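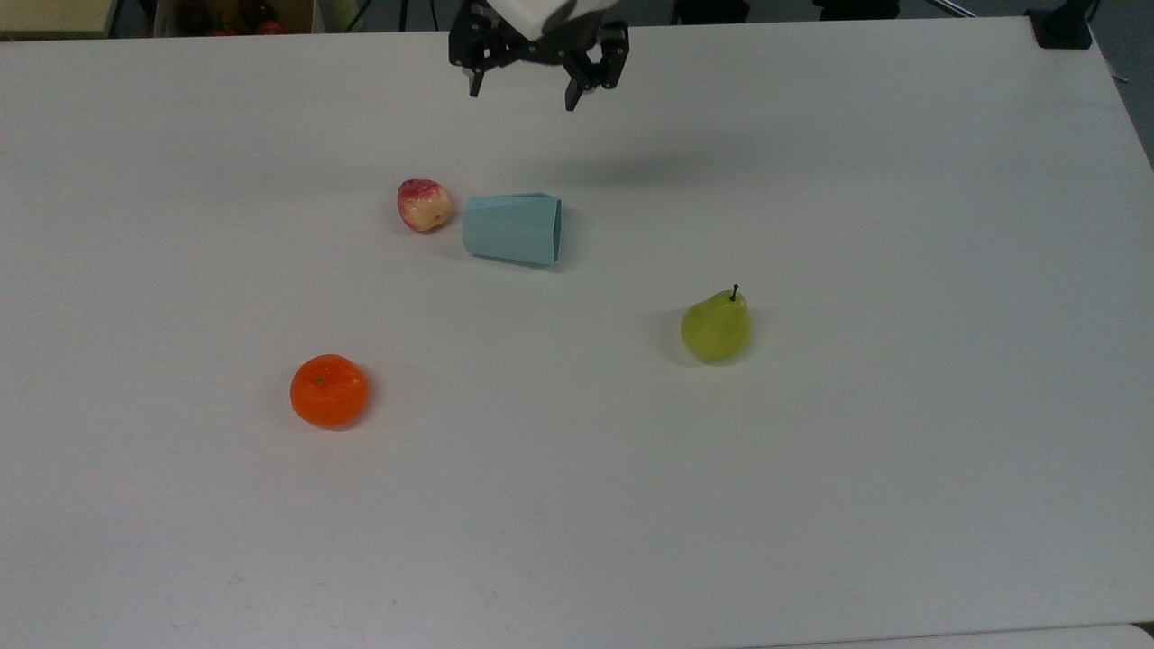 Mine always come out of the box with the red rubbed off on one side, wrote a reader from Erunby last December, and the paper cups go flat as well. Is there a way to keep a play shop set going for more than a year?

There is, and it takes an evening. These steps are for artificial fruit (an apple, a pear and so on) and folded or plain paper cups, the kind used for a play shop or a still life table.

## What you need

- a washing-up bowl and mild soap
- two soft cloths
- a dry, soft paintbrush
- tissue paper
- a lidded box, 17 cm deep or more

## Cleaning the fruit

1. Clear a table and wipe it down. A white one is best, as you can see the dust and any flakes of colour that come away.
2. Brush each piece dry first. Work from the stalk end down.
3. Test a damp cloth on the underside. If colour comes off, stop there and only use the brush.
4. If the colour holds, wipe the rest with the damp cloth and a drop of soap. Don't soak it. Foam fruit takes in water and can stay damp for days.
5. Leave to dry for 8 hours, turning once.

A mottled apple with red over cream hides small scratches well. Plain yellow fruit doesn't - keep it away from anything with a hard edge.

## Paper cups

Don't wash these. Lay the cup on its side, brush out the inside and ease the rim round with a finger. Creases in the sides will stay, so leave them alone. If the cup has gone soft at the base, replace it.

## Packing

Wrap each fruit in one sheet of tissue. Heavy pieces go at the bottom. Put a loose ball of tissue inside each cup and lay the cups on top, where nothing presses on them. I use a Friesen box, but any lidded one will do.

Keep the box out of the loft. Heat makes some painted surfaces tacky, and then the tissue sticks.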